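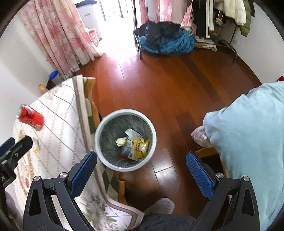 Lena Urbańczyk reckons I have the Zamfir numbers backwards, and that the boat was quick because the water was up, full stop. She sent that last night after reading the previous entry. Fair enough. I'd want to see the gauge reading before I gave it to her, and she didn't send one.

2018-05-12, repair bench, boats and blades

Slalom hulls first. Two C1s and a K1 in after the club runs at Gredeck. Weighed nothing yet, scale battery is flat again.

Boat A (Celina Laskowska's C1). Soft patch under the left knee, same spot as last time. The story I was given is that she clipped the wall below gate 7. Could be. The crack runs along the old repair edge and I think the repair let go first and the wall got the blame. I did that repair, so there's my bias on the table. Cut back to sound laminate, feathered the edge, two layers of carbon inside and one outside. Left it under the bag. Will tap test Monday.

Boat B (club C1). Tail seam weeping. Three people told me three different places. Put water in it and stood it on its end, and the leak is at the end grab, nowhere near any of them. Sealed. Not convinced it's the only one.

K1. Seat hangers loose, left more than right. Tightened. The paddler says the boat pulls left. I have heard this about every boat that has come through here and I'd like to see it pull left with somebody else in it before touching the trim.

Now the Zamfir thing. For anybody picking this up cold: Zamfir is the stiffer layup, Tarine is the old one, same mould, same volume. Jadwiga Ostrowski timed full runs on both in November and again last week, and the summary going round says Zamfir is faster. Went through her sheet over coffee.

What I believe: the times were taken properly. Same start, same finish, hand timed by Jadwiga both days. She's careful.

What I don't believe: that you can read a hull difference out of it. The Tarine runs were all first thing and the Zamfir runs were all after lunch, on a river that moves during the day. Nobody swapped. 20 runs sounds like a lot until you see that most of them are the same two paddlers, and one of those had been wanting the new boat since winter. Gate touches were noted on the Zamfir sheet and left off the Tarine one, so penalties can't be compared either.

So Lena's water explanation isn't silly. My trouble with it is that it's the same quality of evidence as the layup explanation. Higher water ought to help down the middle and hurt in the upstream gates, and there are no splits to say where the time came off. I also never said the layup did it. I said the bow felt crisper out of the eddy, and I wrote "felt".

If we do this again:
- swap boats every run, same paddler
- write down the gauge at the start and after each pair
- splits at 7 and at the last upstream
- tape over the deck so they can't see which it is (they'll know anyway from the knock of it, but still)

Grażyna Szulc thinks this is a lot of fuss for a club with two boats to choose between. Maybe. The quote for a third Zamfir is 3000 and I'd like a better reason than lunch-time water.

Blades. Plitier sent the edge kit at last. Their sheet says it outlasts a standard edge "under normal use", with no mention of whose use or on what rocks. Fitted to Daryna Nazarenko's right blade only, left kept standard, and she's agreed not to swap hands. Shaft number 2158, in case it gets mixed up with the other one. Edges measured at the tip and marked with paint pen. First look after two weeks of training.

Resin: down to roughly half a tin, and the hardener is older than I'd like. Did a test pot. It went off, slower than the label says, but the shed was cold. Don't use it on anything that has to race.

To do: scale battery. Tap test boat A. Ask Jadwiga if she still has the raw November times or only the averages. Reply to Lena when I've got the gauge.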